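How to Wash a Down Comforter Without Ruining It

Tuesday, May 11, 2021

Every spring I get the same question from at least one reader, usually with a slightly panicked tone: can I put this thing in the washer? Yes, you can! Down is tougher than people think (the ducks wore it in the rain, after all). What wrecks a comforter is usually the drying, and that part just takes patience and a pile of quarters.

I do mine once a year, sometimes twice if the dog has been sick on it. I've been doing it this way since my Drorska comforter came out of the dryer one December looking like a bag of wet socks, and I had to sleep under coats for two nights.

What you'll need

A front-loading washer, the biggest you can get at
Down wash, or a mild liquid detergent with no softener in it
4 clean tennis balls or wool dryer balls
A needle and thread
A bedsheet you don't love
A whole afternoon

First, check the tag and the seams

If the tag says dry clean only and the shell is silk or wool, stop and take it to a cleaner. For a cotton shell, I go ahead even when the tag is grumpy about it, but that's my comforter and my risk, so you decide about yours.

Then lay it out on the bed and go around all the edges with your fingers. You're feeling for little gaps in the stitching, and for those scratchy spots where a quill is poking through. Don't pull the quill out! Pinch it from the other side and draw it back in, then rub the fabric so the hole closes up. Any gap longer than your fingernail gets sewn shut before the comforter goes near water. I skipped this once, and I was cleaning feathers out of the door gasket until summer.

Treat the stains while it's dry. Push the down away from the spot so you're only working on the shell, dab on a bit of detergent with water, leave it for 45 minutes and rinse it with a wet cloth. Yellow patches near the top are mostly sweat and face cream, and they fade a lot but don't always go completely.

Washing

A queen-size comforter does not fit in my washer at home. I've tried, and it comes out with a dry patch in the middle. So I drive over to the Makris laundromat in Mitcombe, where they have the giant front loaders along the back wall. Avoid any top loader with a post in the middle, it can tear the baffles.

Load it loosely. If you have to lean on it with your knee, get a bigger machine. Use half the detergent you'd use for a load of towels, and pick warm water and the gentle cycle. When it's done, run a second rinse with nothing added. If you still see suds through the glass, rinse again, soap left in the down makes it clump and go flat.

Finish with an extra spin if the machine will give you one. Lift the comforter out from underneath with both arms, like a sleeping kid, and never by one corner. It will be heavy and it will look awful, thin and gray and lumpy. Keep going.

Drying

Low heat, the biggest dryer in the place, and the tennis balls in with it. I go 6 rounds on a big comforter, and between rounds I pull it out, give it a good shake, and break up the clumps by hand. You'll find them mostly in the corners. Flip it over before it goes back in so the same side isn't always on the outside of the bundle.

Medium heat is tempting around the third round, when you've finished your book and the only thing left to read is the notice board. I'd stay on low. Scorched down smells like burnt hair and the smell doesn't leave.

How do you know it's dry? Let it cool first, a warm comforter fools you every time. Then squeeze the thickest corner and sniff it. Any barnyard smell at all means there's still water in there, so put in more quarters. Once it passes, I bring it home wrapped in the old sheet and hang it over two chairs overnight with the window open a crack.

While it's off the bed

I use the time to wash the pillowcases and the mattress pad, and to vacuum the headboard with the brush attachment. Cushions with fringe or anything knotted I wash by hand in the sink, cover only, and dry flat on a towel. The washer turns fringe into one long snarl.

And please get a duvet cover if you don't already have one. It goes in with the sheets, and the comforter can wait a lot longer for its big day out.

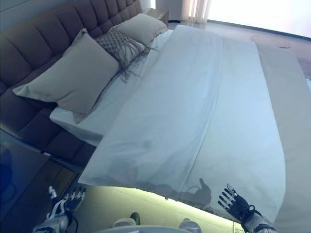 Uldis Kütt
Home and Laundry Writer

Uldis writes the weekly how-to column at Piltasero and answers reader mail on stains, sheets and stubborn zippers. He lives near Mitcombe with a dog who is not allowed on the bed and sleeps there anyway.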